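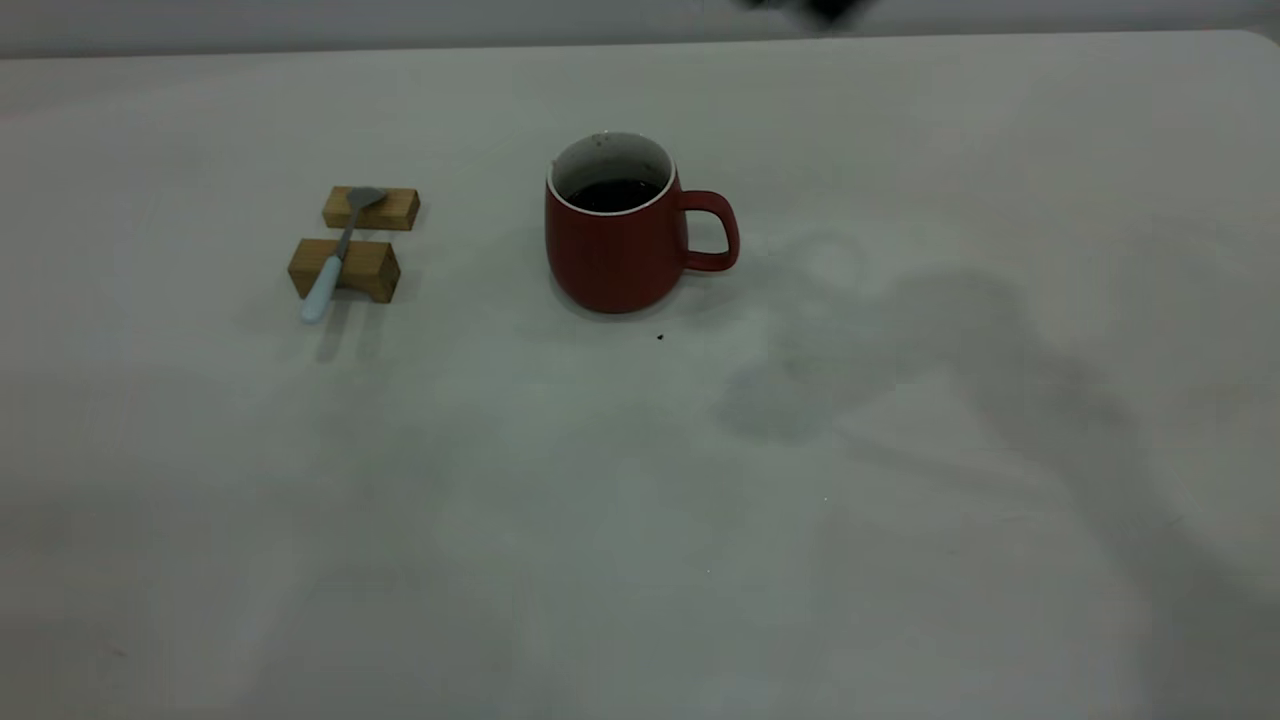 Renji Hattori's objection at the interim review was that a ceramic mug and a red glaze had been chosen before anyone had written down what the mug was supposed to do. He asked for a fill line, a holding time and a handle clearance, in that order, and said the color could wait. The remainder of this report follows his order.

1. Scope

The project compares two mug bodies for the reading room at Zaltcombe, where drinks are allowed on the tables but lids are not supplied. The current stock is a straight-sided white cup from Matsuda. The alternative is a barrel-shaped cup, wider toward the base, referred to below as the Virow body. The questions are how far each can be filled before it spills when carried, how long the contents stay drinkable, and whether the residue left on the inner wall can be removed with the rinse cycle already in use.

2. Fill level

A mug of coffee is normally served with some of the inner wall left showing above the liquid. We call this band the freeboard. A white interior makes it easy to judge by eye, and for that reason both bodies were tested with white inside regardless of the outer color. Each cup was filled with 200 ml of black coffee and carried from the counter to the far table and back. The Virow body kept its contents on all 16 trips. The Matsuda cup spilled on 2 of 16, both times at the turn by the door.

The narrower top of the Virow body is the likely cause, but the freeboard was also slightly greater at the same volume, and the two effects were not separated. A repeat with equal freeboard was planned for January and did not take place – the counter was closed for rewiring.

3. Holding time

Temperature was read with a Zirkier probe held at mid-depth. Drinkable was defined as above 45 °C. The Virow body stayed above this limit for 39 minutes. The Matsuda cup was tested on a different afternoon with a window open, so its figure is left out.

4. Handle

A rounded rectangular loop was preferred to the ear shape on the current cup. It takes two fingers flat against the inside, and the knuckles stay clear of the body. Test users with larger hands asked for a deeper loop. Depth is limited by the dishwasher rack, where handles already touch when the row is full.

5. Residue

Coffee dries above the liquid line first and leaves small dark specks on a white wall. After one rinse cycle most were gone from both bodies. Those that remained came off with a sponge. Specks on the outside are hard to find on a dark or brick-red finish, and inspection of colored mugs should therefore include a wipe with a white cloth.

6. Open points

Equal-freeboard carry test. Cooling curve for the Matsuda cup, window shut. Chip resistance of the rim – no method agreed yet. Outer color to be settled after these.

Submitted 2022-02-16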